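3. What the walkers told me

I'll start with the fieldwork, because the numbers in Section 4 don't make much sense without it. The question I had going in was pretty simple. When people shop for a house in a planned neighborhood, how much do they care about the shared stuff (the paths, the pond, the little park with the one good bench) compared with the house itself? The listings certainly act as if they care a lot. I read 1,997 of them for the first part of this project, and the word "trail" shows up in listings for homes that are a good long drive from any trail I could find.

So I went and walked. The two neighborhoods I picked, Lindus and Wonlow, were built by different developers but sit on the same side of town and share a grocery store, a middle school and a very slow traffic light. Lindus has a pond with a paved loop. Wonlow has no water at all, but it has wide easements between the backyards that people use as footpaths. Prices per square foot were close enough in both places that I felt okay comparing them, though see my grumbling about lot size in Section 5.
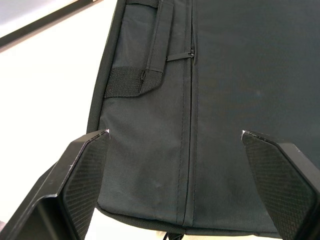
Figure 1. Black fabric backpack, front panel with central zipper.

The plan was to do 40 interviews, 20 in each neighborhood, all with people who had bought within the last five years. I stopped people on the paths first and knocked on doors second. Yes, I know that stopping people on a walking path and asking them if they like walking paths is a bit of a cheat! I tried to fix it by making the door interviews half of the total in each place, and I report the two groups separately wherever there was a gap worth talking about. Mostly there was.

Each interview was supposed to take 20 minutes. Hardly any did. People love to talk about how they found their house – the one they lost, the one with the weird basement, the agent who never called back – and I decided early on to let them. A lot of what ended up being useful came out of those side stories and would never have come out of the sheet. One Lindus buyer told me she had crossed the pond off as a silly extra before the first showing, then went back in the evening, sat by the water through a whole phone call with her sister, and made an offer the next morning. On the sheet she had ranked "shared outdoor space" near the bottom. I kept her ranking as she gave it, but it made me trust the rankings a little less.

That brings me to the first real finding, which I've been calling the second visit effect. Buyers who saw a house only once before making an offer talked almost entirely about the inside: kitchen, closets, number of bathrooms. Buyers who came back at least once talked about the street. They brought up noise, parked cars, whether the neighbors waved, where the dog would go. The pond and the easements came up in these longer stories again and again, nearly always without my asking.

Parvathi Thevar, who coded half the transcripts so that I wouldn't be grading my own homework, noticed something I had missed completely. The Wonlow buyers almost never used the word "easement" or "path." They said "the back way." As in, the kids take the back way to school, or we go the back way to her mother's place. My first coding scheme had no slot for that phrase, and so my first pass made it look as if the Wonlow people hardly mentioned their footpaths at all. We went back and recoded everything in January, which was no fun, and the counts in Table 2 are from the second pass. 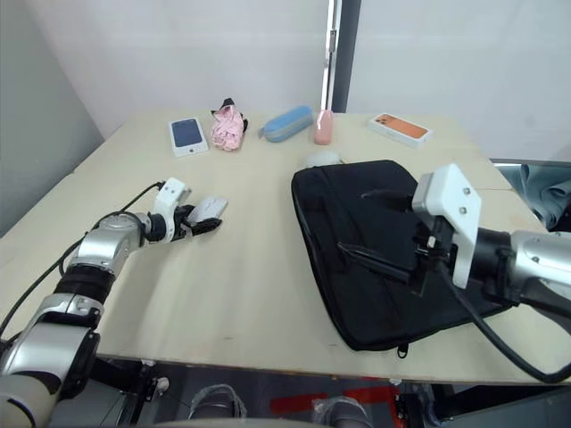
Once the recoding was done, the two neighborhoods looked much more alike than I'd expected. Buyers in both places placed real value on being able to leave the house on foot and get somewhere, or get nowhere in particular, without crossing a busy road. What differed was how they paid for it. In Lindus the pond is owned by the association, and the dues are listed right there in the sale papers, so everybody I spoke to could name the figure (and plenty of them were happy to complain about it). In Wonlow the easements belong to the city. Nobody is billed for them directly, and several buyers were surprised to hear that they weren't part of their own lots. Two of them asked me if they were allowed to keep their sheds. I didn't know and said so.

I should say something about the agents too. I talked informally with people at two local offices, Marnik and Shetty, to check whether the second visit effect matched what they see. Both offices said more or less yes, with a wrinkle. When the market is moving fast there often isn't a second visit, and agents told me they'll try to squeeze a short walk into the first one, sometimes by parking a block away on purpose. I thought that was pretty clever. It also muddies my neat split between one-visit and two-visit buyers, and I don't have a way to pull those apart with the interviews I've got. If I did this again I'd ask where the car was parked.

There's also the matter of who wasn't home. My door interviews were done in the late afternoon, and the people who answered skewed older than the buyers as a whole. Younger families are in the sample, but mostly from the paths, usually pushing a stroller and keen to get moving again. Their interviews are shorter. A few are so short that Parvathi and I argued over keeping them, and in the end we kept every one where the person had answered the ranking question and told us at least one thing about how the house was found.

One last note before the price data. I had promised everybody in the study that I wouldn't print street names, and a couple of the best quotes had to go for that reason, as they'd have pointed straight at one house. Where I've trimmed a quote, I've marked it. The listings used in Section 4 are public, and I've left those addresses in the appendix, sorted by neighborhood and then by the month of sale.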